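Zuweira Sowah
August 7, 2024
Print | E-mail

1/ Moving my mother out of the Rustlow house after all these years, and I keep wanting to write things down before they slip away from me. So bear with me, friends – this may run long.

2/ She kept every letter my aunt sent from overseas. All 437 of them, tied up in kitchen string, the oldest at the bottom. I sat down to sort them and didn't get up until it was dark out.

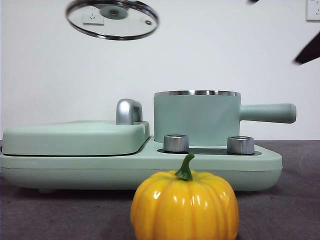

3/ My aunt wrote the way she talked, so you'd get the price of onions, then a death in the family, then onions again. I laughed so hard at one from December that Mom came in to check on me!

4/ If you have old letters at home, please, please take the rubber bands off them. They go sticky and eat right into the paper. Cotton string or a plain folder is much kinder.

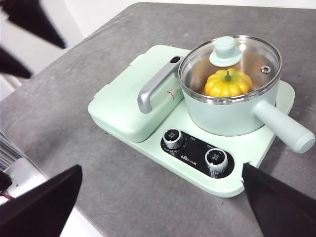 5/ Mom says she'll read them all again, one each morning with her tea, and she wants me to call so she can read me the good parts – which I suspect will be most of them. We start tomorrow with the one about the goat.

Print | E-mail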